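3.2 Laying out and edge alignment

Before the first fold, each garment was laid flat with the front facing up and smoothed by hand from the collar toward the hem. Participants in the Korkside group were asked to do this the way they would at home, and most of them began with the body and left the sleeves for last. We recorded the layout stage separately from folding, as Hamari did, and stopped the clock when the participant let go of the cloth. Of the 80 layouts collected, 59 needed no second pass.

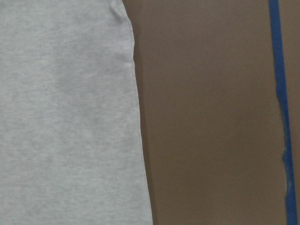 Phúc Đoàn

Figure 4. Pale gray heathered fabric laid mostly smooth, with a long, nearly straight edge.

The side edge matters more than the surface. Soft cloth can look smooth across the middle and still be twisted along its length, and the twist shows up later as a hem that does not meet itself. In Figure 4 the edge runs in a clean line, with a short crease near the top where the cloth bends and tucks. Creases of this kind were left alone unless they reached the fold line.

Heathered fabrics gave the raters some trouble. The mottled color hides shallow wrinkles, and two raters scored the same layout differently in 20 cases - nearly all of them gray knits. For these we used the edge score alone. The Rukport group had fewer gray items and its scores were kept as first entered. Sleeve position was coded on the scale described in Section 2 and is reported with the folding times below.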